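Sokodau bench

The Sokodau bench is a tabletop two-arm manipulation platform built from hobby-grade serial servos and assembled in ordinary living or workshop space. The design takes its name from the Sokodau plan set, a group of drawings and wiring tables first circulated in July by members of the Farnside shared workshop in Stemidville. It belongs to the wider class of low-cost teleoperated arm pairs, from which it differs mainly in its single-piece top and its use of detachable base plates.

Etymology and scope

In Farnside usage, "bench" refers to the complete installation: top, arms, supplies and host computer. "Board" refers to the top alone. Older copies of the plan set use "table" for both, and the two senses are still mixed in some of the wiring tables.

Grippers

Each arm ends in a parallel or angular jaw, depending on the revision. The plan set leaves the choice of finger open. Fingers are treated as wear parts and are attached separately from the jaw carrier, so that one side can be changed without disturbing the other. A ridged contact face gives better hold on hard objects with low surface friction; a smooth face is preferred for fabric and thin sheet, which tend to catch on ridges.

Closure is set in software. The usual procedure is to drive the jaw until the fingertips are nearly in contact, record the encoder value, and back off by three counts before storing it as the closed position. Storing the value at hard contact causes the servo to hold against a stop, with a rise in temperature over long sessions. Mismatched fingers of different length require the closed value to be taken at the shorter tip.
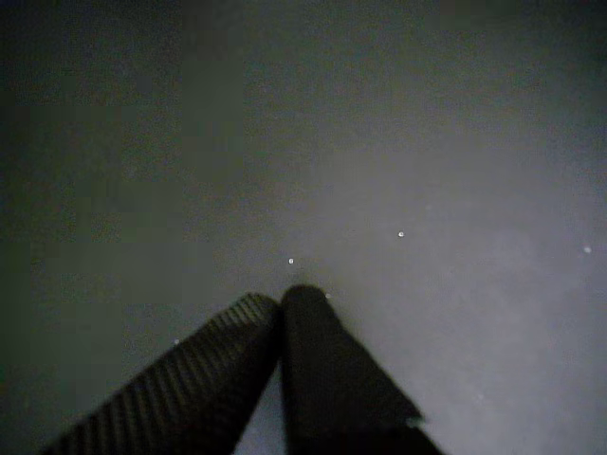 Top and mounting

The top is a square panel with rounded corners, finished in matte black. Gloss finishes were dropped early in the design on account of reflections, although a matte surface still shows a line of light when a window or lamp is low. The plan set does not specify the core material. Panels of less than 600 mm on a side are discouraged, as the working envelopes of the two arms then overlap almost completely; most builds use 700 mm.

The arms stand on perforated base plates. Each plate is clamped to the board while the arm positions are being determined. Many builders keep the clamps permanently, which allows an arm to be removed for service but requires the base frame to be measured again after every removal.

Silver L-shaped brackets are screwed to the near corners of the board and carry a pair of curved black bars. In the Sokodau drawings these are labeled "side rails." They are attached after the arms and are left off in several of the compact builds.

Wiring and power

Servos are daisy-chained along each arm. The cable is wrapped at the joints with enough slack for full travel, and the plan set asks for the slack to be checked at both ends of the range before power is applied. Insufficient slack at the elbow is the most frequent fault recorded in the Farnside build log, followed by reversed ID assignments on neighboring servos.

The left and right arms are supplied separately. A single supply is electrically possible but produces a voltage dip when both shoulders start together, and the controllers may reset. Supply cords are routed off the sides of the board – never through the central work area – and data cables leave on the side nearest the host computer. Cable channels are described in an appendix but are seldom fitted during commissioning.

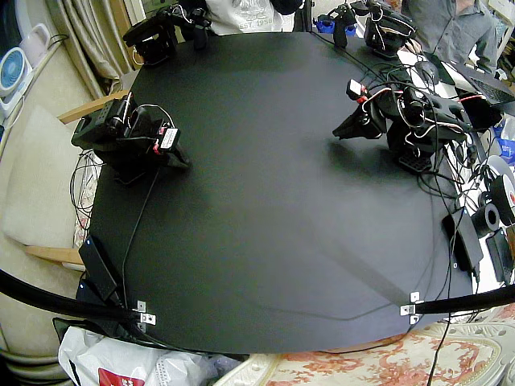
Two-arm bench during assembly, with the host laptop to the right of the board.

Commissioning

Commissioning follows a fixed order. Servo IDs are assigned with each motor connected alone. The arm is then assembled, brought to its zero pose by hand with torque off, and calibrated. Only when both arms have passed this stage are they powered together.

The zero pose is the step most sensitive to error. An offset at the shoulder of a few encoder counts is magnified along the length of the arm and appears as a visible error at the gripper. Two people are recommended: one supports and aligns the arm, the other enters values at the laptop. The second arm is kept folded low while the first is handled.

A repeat test of 100 cycles between two taught points completes the procedure. Return error at the fingertip of around 3 mm is accepted in the plan set. Builds that exceed this are normally traced to a loose servo horn or to movement of the base plate under its clamp.

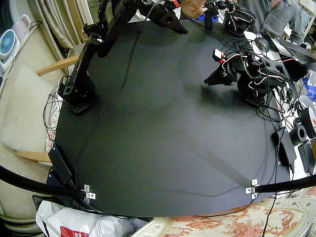 Left arm raised with a hand close to it; right arm folded over the board.

Variants

The Seyoum variant replaces the detachable base plates with a fixed rear beam. It is stiffer and holds its calibration between sessions, at the cost of a larger footprint and a board that cannot be carried through a standard doorway with the arms attached. Arm geometry and servo order are unchanged, and configuration files can be exchanged between the two designs once the base offsets have been edited.

The current plan set, revision C, is dated Feb 3, 2019. It corrects the right-arm wiring table and adds the smooth finger as a standard part.

See also

Leader–follower control
Serial bus servo
Teleoperation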